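Print | E-mail
Reading time: 8 min

Desk notebook, valuation bench
2023-12-08

Picked up the Ostholm model again this morning, having promised Heike I would not touch it until the quarter was closed. The quarter is closed. The model does not seem to have noticed.

For anyone reading this who was not in the room last week: Ostholm is the port operator we have covered since before my time, two container terminals plus a warehouse arm that management describes as "strategic" whenever it loses money. Our target price comes out of a sheet that Alun built and I inherited. The sheet takes throughput, multiplies by a tariff, subtracts costs, and then does something on a tab called Misc2 that I have been afraid of for two years.

Today I opened Misc2.

What Misc2 does

It holds the discount rate. Fine, it had to live somewhere. But it holds it twice, once as a typed number and once as a formula, and the valuation tab takes the typed one for the terminal value and the formula one for the yearly cash flows. So the near years have been moving with bond yields as they should, while the terminal value has sat there since Alun left for the credit side, unbothered by anything that has happened to interest rates.

I called Alun. He said, "Oh, is that still there?" in the voice of a man hearing about a former roommate. He remembers typing the number in so a client call could go ahead while the data feed was down. He meant to put it back. I believe him. I have a drawer full of things I meant to put back.

First fix: pointed both at the formula. Target price dropped by enough to make me stand up and get coffee. Came back, it was still down.

Second thing, found while checking the first. The tariff line for the older terminal is escalated with inflation, and so is the cost line, but the costs start one year later than the tariff. One free year of inflation, forever. It is small per year. It compounds very nicely. If I could get the same terms on my own salary I would stop keeping this notebook.

Second fix: lined them up. Target price went down again, less this time.

Third thing went the other way, to be fair to the universe. The warehouse arm was being charged its lease payments in operating costs and then again as debt. Double counted. Taking the lease out of costs and leaving it in debt gave some of the value back. I would like it noted that I went looking for this one with a great deal more energy than I put into the first two. Iker says everyone does, and that this is why you should make the other person look for the mistakes that hurt. He may have a point. He usually has it at an irritating moment.

Net result of all three: lower target, same rating, just. The rating survives by such a thin slice that I'm not happy leaving it to the rounding.

The multiple question

Vega came by and asked why we value this on discounted cash flow when the rest of the sector gets an earnings multiple. Good question. I gave the usual answer, which is that port concessions end and a multiple pretends they don't. Then she asked what year ours ends. I said I'd check. I have checked. The older concession runs out well inside the period our terminal value covers, and the sheet assumes renewal on the same terms, at no cost, from a grateful nation.

So the usual answer is a good answer to some other model.

Options, written down so that I can't forget them conveniently:

1. Keep the renewal and put in a one-off payment for it. Needs a number. We don't have one. Management says it is "premature," a word they have used on every call I can find.

2. End the cash flows when the concession ends and give no value after that. Clean, brutal, and probably wrong, because the incumbent tends to hang on in this business.

3. Probability-weight the two. This looks the most grown-up and has the most room to cheat in. Pick a weight, get a price. Pick another weight, get the price you wanted.

I ran 1 and 2 as bookends. With 2 we are a sell. With 1 and a renewal fee of almost nothing we are where we were. Everything interesting is in between, and everything in between is a guess wearing a tie.

Heike's view, by phone: do 3, state the weight on the front page of the note, and show a table so that readers who disagree can find themselves in it. She also said not to let the weight have a decimal point. I like that rule. Writing it on the wall.

Data housekeeping

The throughput history came through from the Fusport feed with a gap in June. The raw file has 369 rows where the last good one had the same number, so at first glance nothing is missing, and I nearly moved on. What has happened is that June is there but blank and the charting tool draws a brave straight line across it. Filled it by hand from the operator's monthly release. Marked the cells yellow. Please do not un-yellow them to make the tab look nicer. You know who you are.

Also: the feed counts empty boxes and full boxes together, the company's release doesn't. Our tariff only applies properly to full ones. The gap matters more now than it used to, with so many empties going back the other way. I've added a split row, sourced from the release, and left the combined row in gray for comparison.

Encarnación asked if the same problem sits in the Herrero model, which was copied from this one. It does. Herrero has its own Misc2 with its own typed rate. It is a different typed rate. I have decided not to ask where that came from until after the weekend.

She is taking Herrero, I'm finishing Ostholm, and we swap before anything goes to the editor. Whoever finds more in the other's sheet picks lunch.

Sensitivity run

Wrote a small loop to flex three inputs at once: discount rate, full-box growth, renewal weight. 200 cases. It took longer than it should because the sheet recalculates every chart on every pass, including a pie chart of berth length that I can't imagine a person ever wanted. Turned charts off, reran, done before the kettle.

What I take from it:

Growth matters less than we argue about. We spend entire meetings on volume growth. Within any range I could defend, it moves the target by less than the rate does.

The rate matters as much as everyone says, and we'd had it switched off where it counts most.

The renewal weight matters more than both, and it was not in the model at all until this afternoon. I don't know what to do with that except write it down in a plain sentence and look at it.

The warehouse arm doesn't matter. Strategic, though. 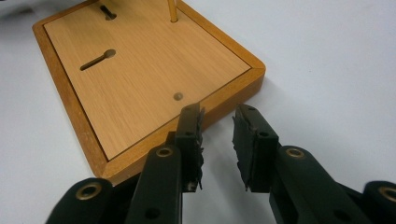 Page last changed 2 hours after first posting, by the desk.

The change was to the renewal section. I had the bookends the wrong way round in the first version, and Iker caught it on the train, and told me so in capitals.

Still open

Weight for the renewal case. Heike wants a whole number and a reason. I have several whole numbers. Vega is going to pull what happened at other concessions when they came up, so at least the guess has some company.

Whether to show the corrections in the note. My instinct is yes, one paragraph, plain: we found errors in our own model, these are the directions they went, this is the total. Iker thinks clients will read that paragraph and nothing else. Possibly. They'll also see a target move with no news behind it, and they do ring up when that happens. I would like to have the call once, in writing.

Tax. The sheet uses the headline rate throughout. Ostholm hasn't paid the headline rate in any year I can see, on account of old losses from the warehouse arm (there it is again, contributing). The losses run down eventually. I need the note at the back of the accounts that says when, and the version on the shared drive stops halfway through the pensions page. Asked Esta, our library service, for a full copy. They replied with the same half.

Dividend. The cover of our last note has a yield on it that uses last year's payout and this year's price. Not wrong, exactly. Should say which.

Rename Misc2. I have proposed "Discount rate." Alun has proposed leaving it as a monument.

To do tomorrow, in the order I'll probably avoid it: tax note, renewal table, reread the covenant section for the newer terminal's loan, send Encarnación the yellow-cell list, draft the corrections paragraph while I still feel bad enough to write it properly.

Comments

Alun Skyrme
For the record, the typed number was correct on the day I typed it.

Vega Goicoechea
Started on the other concessions. Most got renewed, most of those paid something, and the payments are all quoted on different bases. One is per meter of quay. Will try to put them on one footing but don't hold the note for me.

Encarnación Bravo
Herrero update: typed rate confirmed, lease double count confirmed, and the cost inflation starts TWO years late here, so we've improved on the original. I think that's lunch to me already — I'd like the fish place.

Heike Buschmann
Put the corrections paragraph in. On the first page, please, under the table. And send me the berth length pie chart before you delete it, I made that.

Iker Sarmiento
They weren't all capitals.

E-mail this page | Print this page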